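Home Care Basics, Unit 6: Refrigerator door and the floor around it
Notes from class, 9/19/24

Okay, so last time we got through drawers and seals, and I promised we'd do door bins next. I love door bins! They're the part everybody opens ten times a day and wipes maybe twice a year (I'm including myself here).

Start with the lowest bin and get everything out of it. Open the door all the way so you can get at the inside corners, and run your cloth along the ledge above the bin before you do the bin itself. Crumbs fall down - you'll only do it twice otherwise. Small marks on white plastic get warm water and dish soap first, then baking soda paste if they're stubborn.

Then look down. Marble needs its own cloth and its own bucket, please. No vinegar, no lemon, nothing acidic.
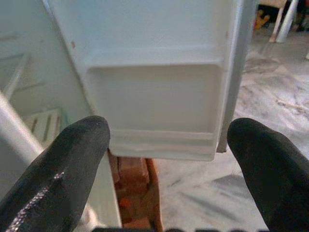
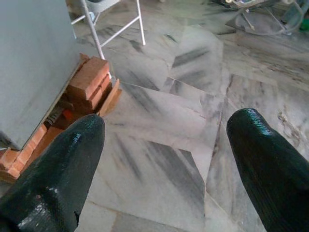 First: white door liner with the low bin, reddish-brown mark near the upper left. Second: veined marble floor with angular seams, brownish patch on the right.

For the worksheet, write down what you'd try first on the door mark and what you'd try first on the floor patch. With the patch, think about whether it's a stain at all or part of the stone. I go back and forth on it myself.

Reading is the Wuvine booklet, stone section only. Skip the part on sealers, we'll get to that in December. Bring two cloths next time, and label them!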